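How does a robot know where to put a gear?

A robot arm can't decide anything by itself. A program tells each joint how far to turn, 100 times a second.

First comes perception. The software takes a camera picture and looks for the parts: the plate, the gears, the bare pin. It works out where each one is.
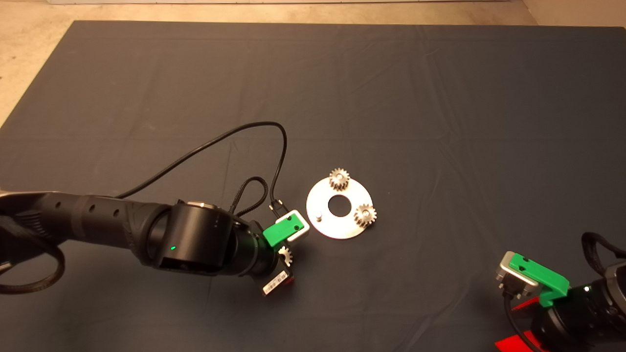

Next comes planning. The program picks a path that brings the gear over the pin – without bumping into the gears already fitted.

Last comes control. As the gear goes down, its teeth must slot between other teeth. If they clash, the program can turn the gear slightly and try again.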